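和丘丽华聊椅子:一家人坐得住的会议室

我到Stenau那天下着小雨,鞋子湿了半截,进门第一件事就是找地方坐。结果前台旁边摆着一张Animo,我一屁股坐下去,差点不想起来!丽华(Li-hua Yau,她名片上印的是拼音,同事都喊她丽华)端着两杯茶走过来,看我那副样子就笑:“你先坐,坐够了我们再聊。”

我本来准备了一整页问题,都是关于办公桌椅怎么选的,后来大半没用上。她这个人话多,我话也多,一个下午就这么过去了。
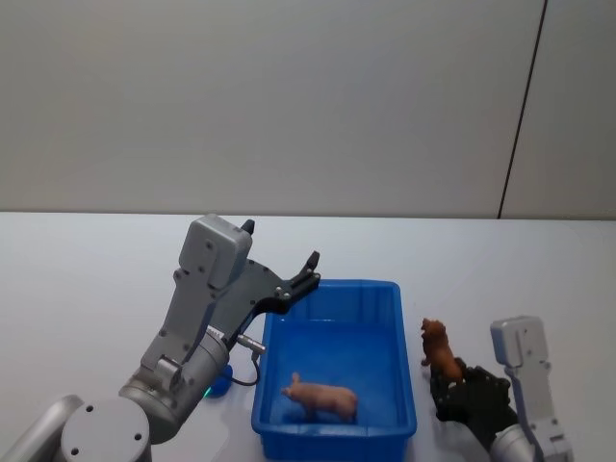
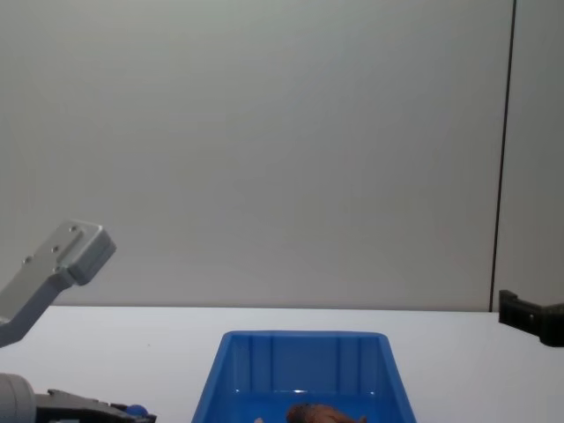 白色台面与浅灰色墙面,两张照片摄于同一处。

先说她是做什么的。丽华在Stenau管会议和接待类家具,桌子、椅子、矮凳、隔屏都归她,但她最上心的还是升降会议桌。Animo是椅子,Sin是桌子,两个系列本来是分开做的,不同的设计师,不同的年份,连灰色都不是同一种灰。“客户把它们摆在一起,然后打电话来问我,为什么你们家的灰跟你们家的灰不一样。”她说到这里自己先叹气,“我能怎么答?我只好说,下一批会一样。”

下一批真的一样了吗?我追问。

“第三批才一样。”

我喜欢她这种答法。我采访过不少做家具的人,一讲到自家产品就像在背目录,丽华不背,她会先告诉你哪里做得不好。比如Sin第一版的桌腿,她到现在还耿耿于怀。那时候桌腿往里收得太多,好看是好看,可是坐在桌角的人膝盖老是碰到横梁。“我们在自己的会议室里用了整个夏天,”她说,“我天天坐桌角,因为我总是最后一个到。膝盖上一块青的,消了又来。”后来横梁往中间挪,又改薄了一层,桌角才算是人能坐的位置。

我问她,会议桌为什么要升降?个人办公桌能站着用我懂,可是一群人围着一张大桌子,谁说了算?有人想站,有人想坐,那不是要吵架吗?

她大笑。“会吵啊!头一个星期一定吵。”

她接着给我讲了Hastorent的事。Hastorent是她的老客户,做设备租赁的,办公室在一栋旧楼里,会议室又长又窄,两头有窗,中间暗得要命。他们订了7张Sin,不是拼成一条长的,而是分散放在几个房间里,大的一张放在那间窄会议室。头几天谁都不去碰按钮,觉得当着大家的面把桌子升起来很奇怪,像是在赶人走。后来有一位部门主管腰不好,坐久了难受,有天早会一开始就把桌子升上去,自己站着讲,别人也就跟着站起来了。

“从那以后他们早会都是站着开,”丽华说,“下午的会坐着开。这规矩不是我们教的,说明书里也没有。”

那早会变短了吗?

“他们说变短了,我没拿表去量过。”她喝了口茶,又补一句,“不过那位主管后来自己掏钱,给家里也订了一张小的。这个我有单子,我可以作证。”

聊到价钱,我不太好意思问,她倒很大方,直接把报价单翻给我看。Sin最小的一张是1057欧,加宽的那款1495欧,椅子另算。我说小会议室的桌子这个价,有些公司大概会犹豫。她点头说犹豫很正常,她自己买东西也犹豫,上个月为了一台洗碗机跑了四家店。“可是你要问清楚这个价钱里有什么,”她说,“有没有走线槽,插座是装好的还是要自己配,桌面坏了能不能只换桌面。很多人买的时候只看尺寸和颜色,过了两年桌面磕掉一个角,才发现整张都得换。”

Sin的桌面是可以单换的。拧下螺丝,两个人抬走,换一块新的上去就行。她说到这里特意站起来,蹲到桌子底下给我指螺丝的位置,我也只好跟着蹲下去(我那条裤子蹲下去不太容易)。两个成年人蹲在桌子底下聊了好一会儿,路过的同事探头看了一眼,什么都没问就走了。可见她经常这样。

从桌子底下出来,我们聊到颜色。我家里什么都是木头色,所以我一直想不通,为什么办公家具这么爱用白色。白色多容易脏啊,咖啡杯一放就是一个圈。

丽华说这个问题她被问过无数遍。“白桌面卖得最好,抱怨也最多。大家都知道会脏,还是要白的,因为房间显得亮。”她自己其实偏爱一种带点绿的灰,目录里叫“苔灰”,销量惨淡,去年差点被砍掉。她在内部会上替它说了半天好话,最后保住了,条件是只做小尺寸。“所以你要是喜欢苔灰,请你务必买一张,”她双手合十对我说,“算是帮我。”

我真的认真考虑了一下。后来回家量了量墙边的位置,放不下,可惜。

再说椅子。Animo是那种乍看没什么特别的椅子,靠背不算高,扶手细细的,坐垫前沿往下弯一点。可是我坐了一下午,腿没麻,腰也没酸,要知道我平时在自己书桌前坐上一小时就开始扭来扭去。我问丽华有什么秘诀,她想了想说是坐垫前沿那道弯。“很多椅子前面是硬邦邦的一条边,压着大腿。个子高的人没感觉,个子矮的人脚够不着地,全靠那条边撑着,能不麻吗?”她自己个子就不高,每次试样椅都是她先坐。工程师里有一位特别高的,两个人轮流坐,意见永远相反,最后的样子就是两个人都勉强能接受的样子。

“我们为扶手吵得最凶。”她说。高个子同事要扶手往上抬,她要往下放,因为扶手太高,椅子就推不进桌子底下,会议室散会以后椅子全都横在过道上。这件事拖了很久,改来改去做了9副扶手,全堆在她办公室的窗台上。她带我去看,果然还在,旁边还养着一盆绿萝,叶子垂下来搭在扶手上,倒挺好看。

那最后听谁的?

“听我的。”她说得很快,然后又不好意思地改口,“听过道的。你总得让人走得出去吧。”

我问她,如果有一间普通的会议室要重新布置,预算不多,先换什么。我以为她会说桌子,毕竟桌子是她的心头肉,没想到她说先换椅子,而且不用一次全换。先买两把,放进去,随便大家坐,过一个月看看哪两把椅子总是被人先占走。如果是新的那两把,再接着买;如果大家还是抢旧的,那就别买了,省下来的钱去换灯。

我说你这样讲,你们老板听了不会皱眉头吗?

“他皱他的,”她说,“客户买错了是要退的,退货的运费谁出?还不是我们部门。”

还有一条她反复提的,就是量房间的时候别只量房间。门有多宽,电梯有多深,楼梯拐弯的地方转不转得过来,都得量。她碰过最惨的一次,桌面送到楼下,电梯进不去,楼梯也拐不过去,四个师傅在大厅里站着,前台小姐在旁边给他们倒水,最后桌面又原样拉回仓库。后来改成两片拼接的送过去,中间有一道缝,客户倒是不介意,说刚好分成“你们那边”和“我们这边”。

我对接缝有点好奇,问她那道缝会不会积灰、写字会不会硌到。她说会,拼得再紧也会有一点点感觉,所以她会建议把走线槽正好放在缝上,盖板一合,缝就变成了槽的一部分。写字的人自然会避开盖板,灰也集中在一个地方,打扫的时候把盖板掀开擦一下。旧款没有这个做法,旧款的客户如果想改,可以单独订盖板,她说这个不贵,但是要报桌子的年份,年份不同孔位不一样。

说到打扫,她忽然很激动,让我一定要写进去:请不要用钢丝球擦桌面!她说真的有人这么干,而且不止一家。软布加一点点洗洁精就够了,白板笔画上去的用酒精棉,擦完再用清水过一遍。布面椅子要是洒了咖啡,先吸,不要搓,一搓就进去了。我把自己那杯茶往远处挪了挪。

快结束的时候我问她,下一件想做什么。她说想做一张适合两个人开会的小桌子,不要四方的,也不要正圆的,两个人坐着不会正对着脸,稍微错开一点,讲难听的话时可以看窗外。草图已经画了一些,名字还没有,暂时就归在Sin系列底下。她翻给我看了一张,桌面像一颗歪掉的豆子。我说这很可爱啊,她说工程部的人看了都没出声。

“不过高个子那位说他可以试坐,”她说,“那就是有希望。”

临走雨停了,她送我到门口,又回头把前台那把Animo推正,顺手在椅背上拍了两下。我问能不能让我再坐一次,她看看表,说可以,五分钟,下一个客人要来了。我坐满了五分钟。

如果有人想去Stenau的展厅试坐,九月底以前都可以打电话约时间,丽华说最好穿平时上班穿的鞋子去,鞋跟高低差一点,坐感就不一样。苔灰的小桌子也摆在展厅里,靠里面那一排,她请我一定要提一句。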